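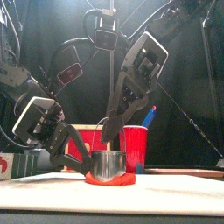
How do you visit the Charvát collection in Rosturska?

You write to the office and they send you a time in the afternoon. Groups are up to 16 people and the ticket costs 500 crowns, which you pay at the gate.

I went in November with my cousin. The collection is in a former bus garage behind the railway station, and it is mostly estate cars and small vans from Duvura, a make which did not sell well even in its own country. Our guide was Rozália Vondráček. She worked two years in the paint shop at Skodero and she knows which colours were mixed wrongly.

The car I wanted to see was the long-wheelbase estate. On photographs it looks heavy at the back, but when you stand next to it the roof line is quite nice. We were allowed to sit in the rear. My knees had much space, the seat itself is hard. The dashboard is the same as in the van, with the heater switch on the wrong side for the driver.

After that there were two prototypes under a low roof, and about these Ms Vondráček did not want to say much. One has no door handles.

The tour was in Czech, with a short paper in English. Take a warm jacket, the garage is not heated. The café closes at three, so we ate at the station.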